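Swapping the CPU in an old office tower

Quick one, did this Friday night and writing it down before I forget. Same steps work for most older desktops.

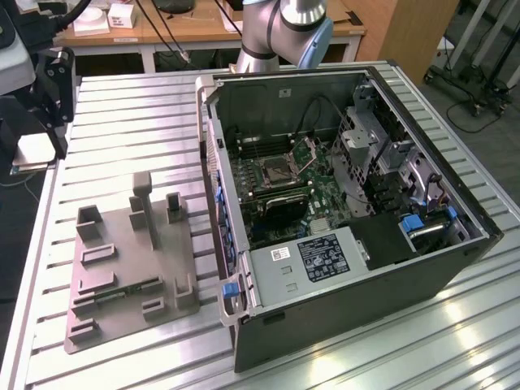 Before you start — check the board actualy supports the new chip. Look up the model on the maker's site, find the CPU list, check the BIOS version too. If it needs an update do that first, with the old chip still in. I skipped this in July and lost an evening.

What you need:
- Phillips screwdriver, number 2
- thermal paste
- rubbing alcohol, coffee filters or lint free cloth
- small dish for screws

Steps

1. Run the PC 5 minutes so the old paste softens. Shut down, unplug, hold the power button a few seconds.

2. Side panel off, tower on its side. Touch bare metal on the case.

3. Unplug the fan. Loosen the cooler screws a little at a time, corner to corner. Twist gently before lifting. Don't yank.

4. Wipe the old paste off the cooler. Alcohol, then dry.

5. Lever down and out, then up. Lift the old chip straight out by the edges. Do NOT touch the pins, wherever they are on yours.

6. Line up the little triangle on the new chip with the one on the socket. Drop it in — no pushing. Lever back down. On some boards this takes more force than you'd like.

7. Paste, pea sized blob. Cooler on, screws corner to corner again. Fan plugged back in!!

8. Power on, go straight to BIOS, look at the temperature. Mine settled at 67 under load later on, fine for this little cooler. If it shoots up right away, power off and reseat.

No picture on screen? Reseat the memory, then clear the CMOS. Csenge Veres told me to try one stick at a time and that sorted teh last one.

Recent posts
Cleaning a Lotex case fan
Tandby power supply, worth keeping?
Which screws go where
Adding a second drive to the Arkley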